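Datasets > Audio > Drorthorpe Line Recordings

Drorthorpe Line Recordings — data card

A set of 200 short voice clips recorded over ordinary landline calls, for testing speech-to-text on narrowband audio. Compiled by Ilaria Sanna and Akinyi Lukumay.

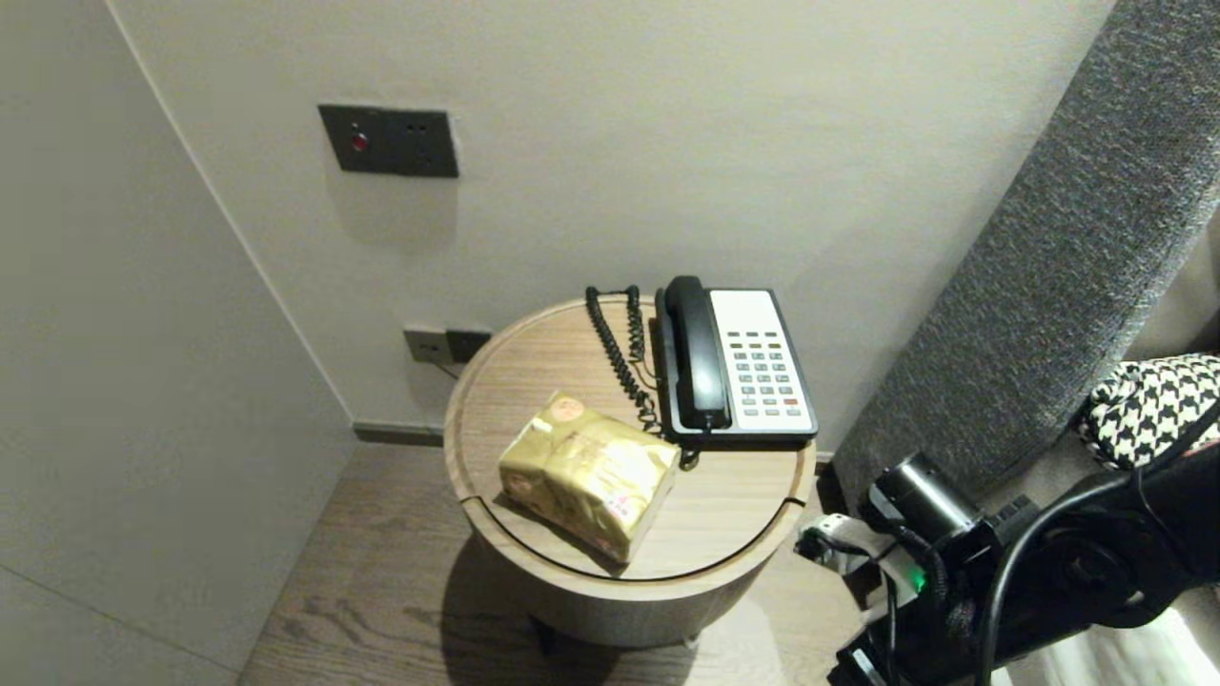
Last modified: January, README revision 2

Format
- WAV, mono, 8 kHz, 16-bit
- one transcript per clip, UTF-8, same base name
- maximum clip length 30 seconds

Splits are in `splits/`. Speakers do not overlap between train and test. Line hum has been left in — do not filter before scoring. 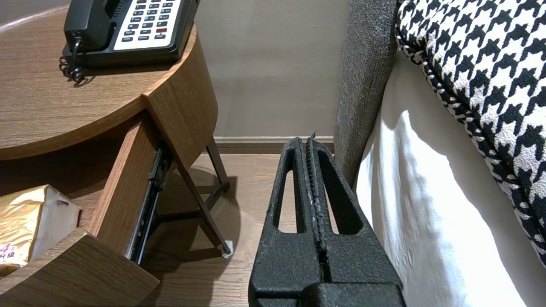 Transcripts follow British spelling. Numbers are written out as spoken, so "double four" stays "double four". Unclear words are marked `[?]` and skipped by the scoring script.

Known problems
- clips in `bandar/` are quieter than the rest
- clips in `barasa/` have clipped first syllables

Corrections go to the issue tracker with the clip name and the line number of the transcript.

3 comments · 11 shares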